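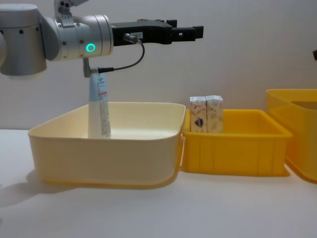

Progress report to Clernow, second period
Project: Small-goods sorting and packing, Pudine site
Prepared by Venla Tikkanen
Period covered: through the end of April

1. Status

Work packages 1 and 2 are complete. Work package 3 (container selection) is under way and will run into the next period. Work package 4 (written packing instructions) has started ahead of plan, since the draft was needed for the trials. Spending is within the approved budget for all lines except containers, see section 5.

2. Goods

The test stock now holds 418 items, all personal care and small household goods supplied by Villanueva. They are sorted into three groups: tubes, small cartons, and mixed. The mixed group covers anything with a pump, a loose cap, or a shape that does not stack. Raffaele Morelli checked the stock against the delivery notes. Two lines were short and have been reordered. One line of tubes was delivered with a different closure from the one ordered and was accepted after a leak check.

3. Containers

Two container types stay on the bench for the sorting work. The first is a cream plastic basin, wide and shallow, with rounded corners and smooth walls. The second is a yellow plastic crate with ribbed outer walls, somewhat smaller than the basin. They are set side by side and touching on a white tabletop. In the first period a gap was left between them, and items dropped into it. Closing the gap removed the problem.

The basin takes tubes. Its low walls allow a tube to be lowered at an angle and laid flat. The crate takes cartons, which are stood upright and packed from the back left corner. Cartons laid flat used more floor area and had to be lifted out again before the lid went on.

A deeper gray tote from Riselex was tested and rejected. Tubes slid under each other at the bottom and the labels could not be read from above. The totes have been returned.

4. Trials

Each trial consists of 40 items drawn from the stock and packed in a fixed order. A trial is counted as clean when every item is in the correct container, no carton is crushed, and no tube rests on its cap. Trials were run in the morning, before the bench was needed for receiving.

The main faults recorded were:

Tubes placed with the label side down. This does not fail a trial, but it slows the check at the end. The draft instructions now ask for label up.

Cartons falling over when only one or two are in the crate. A foam divider was tried and took up too much room. Thịnh Nông is cutting a thinner one from corrugated board.

Flared rim of the basin catching on the shelf edge during transfer. The shelf has been lowered by one slot. No further cases were logged.

Full trial sheets are held by Amos Tillman and can be sent on request.

5. Budget

The container line is overspent by the cost of return shipping on the Riselex totes. We ask that the difference be moved from the printing line, where the carton labels came in under the quote. No change to the total is requested.

6. Open points

Lighting over the bench is uneven and glossy labels are hard to read from some positions. Myrtle Fitzsimmons has asked the building office for a diffuser. No delivery date has been given.

The packing instructions exist in English only. Translation is planned once the carton section is settled.

Villanueva has announced a change of carton size for one product line. Samples have been requested. If the new carton is taller than the crate rim, the lid will not close and the line will move to the mixed group.

7. Next period

Finish the divider and repeat the carton trials with it. Raise the trial size to 100 items. Issue version 2 of the packing instructions to Clernow for comment. Confirm the container order for the second bench.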